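Vumetti Home Sorting Guide
Section 4: Setting Up Your Catch-All Bin
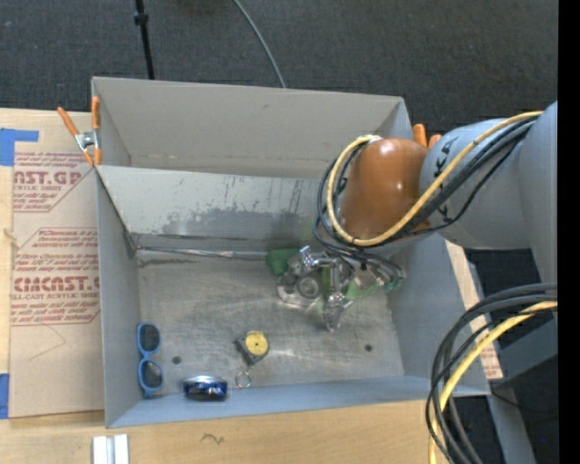 Welcome to the fun part! By now you've cleared a surface and picked your bin (Section 3), and you're ready to turn that drifting population of small household things into something you can put your hands on in a hurry. A catch-all bin is the hardest-working container in the Vumetti system, and it takes very little to get one going.

These steps are written for an open-topped bin with flared sides. The Pemard deep tray and the Hudent wide bin both work beautifully, and so does an old metal-bottomed bin from the garage. Scuffs and scratches make no difference at all.

Before you start

You'll need:
- one open-topped bin, wide enough to see the whole floor from above
- a dry cloth
- a steady table at waist height
- a soft pouch or case for each pair of glasses
- a small lidded cup for rings, washers and other tiny pieces

Setting up

1. Put the bin in the middle of the table, with the tallest wall at the back. You want the low side facing you, so you can reach in without bending your wrist over a rim.

2. Wipe out the floor and the corners. Crumbs and grit love the seam where a sloping panel meets the floor, so run a fold of the cloth along it. Leave old scratches alone.

3. Walk through the house and collect your strays. Sunglasses, tape measures, key rings, bottle openers, the odd clip - anything small that gets used and never quite gets put back. Stop when your hands are full. You can always make another trip!

4. Lay the pieces in the bin one at a time. Don't pour them in.

CAUTION: Dropping a tape measure or any other heavy piece onto glasses can crack a lens. Glasses go in last on the first sort, and they come out first.

5. Spread everything out until each piece touches the floor of the bin. This is my favorite step, and it's the one people skip. Once things are side by side you start noticing what you own, and usually there's a happy surprise or two (I found a tape measure I'd replaced twice).

6. Move glasses to a side wall and slip them into their pouch. Standing them on edge in a corner is fine for a minute while you sort, but they do tip.

7. Bring the middle-sized pieces toward the front. A tape measure should sit with its face up so you can spot it from across the room. A bright yellow face is wonderful for this.

8. Pick out rings and other thin metal pieces and put them in the lidded cup. On a gray metal floor a thin ring is very easy to miss, and it will slide under anything bigger.

9. Look along the back seam. Small things gather there and hide behind each other. Pull that cluster apart and place each piece where you can see it.

NOTE: Clear and shiny items vanish against bare metal. If you keep a lot of them, line the back half of the bin with a piece of dark felt. Cut it a little short so it lies flat.

Checking the load

The Lu tray scale supplied with the full kit reads up to 2787 grams. For everyday use, keep the contents under 900 grams. That leaves a bin you can lift with one hand while the other opens a cupboard. If the contents are under 400 grams, you have plenty of room for another round of strays.

CAUTION: Lift from underneath, with a hand on each side. Thin flared walls bend if you carry a full bin by the rim.

Keeping it going

Empty the bin completely once a week and put each thing away in its proper place. Whatever is still homeless after 4 weeks needs a decision: give it a spot of its own, pass it along, or let it go. We do a bigger clear-out each October, when the sunglasses go into the hall drawer and the gloves come out - see Section 7 for seasonal swaps.

If the bin fills up again in a day, don't be discouraged. It usually means it's standing in exactly the right place. Try a second, smaller one near the door and see which of the two your household reaches for.

If something won't fit

Long items (rulers, umbrellas, cooking tongs) don't belong in a catch-all bin. Use the tall caddy described in Section 5.

Section text by Yichen Jia. Last revised 14 June 2025.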